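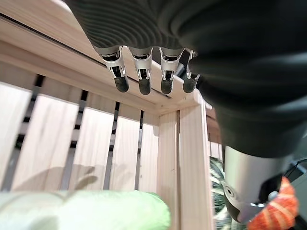

Will the Kemach Street garden keep its winter hours this year? The garden will stay open through the cold months, with the gate unlocked from 8 in the morning until dusk, and the water shut off at the main after the first hard frost.

14 shares | 3 comments

Minutes, Gatchalian Community Garden, December meeting

Present: Reynaldo Lumanlan (chair), Kristine Dimaculangan (minutes), and a very nice turnout of plot holders, several of whom brought soup, for which we thank them all over again.

Reynaldo opened at 7:15 and welcomed everyone in from the cold. The minutes of the last meeting were read and accepted, after we fixed the spelling of Mosota Nursery, which I had managed to get wrong in two different ways (sorry!).

Compost. We had a long and good-natured talk about the bins. The middle one is full and the far one is mostly leaves. It was agreed that cooked food stays out of all of them, and that includes bread. Reynaldo will paint a new sign.

Seed order. Mosota has offered us the same price as last spring if we order together. Orders so far come to roughly $200, and there is still room for more. Please get your lists to Kristine by Saturday, and write the variety as well as the vegetable, as "beans" left us all guessing last time.

Clerusine plots. The strip along Clerusine Lane gets very little sun until April. Moved and seconded that it go to currants and rhubarb and not be rented as plots. Carried, with one vote against from a person who loves her lettuce there and was very gracious about it.

Fees. These stay at $15 a plot. Carried.

Other business. Someone left a green thermos by the spigot. Kristine has it at home.

We closed at 8:40 and stayed a good while longer over the last of the soup. Next meeting is in January, same room, and Reynaldo is bringing the coffee.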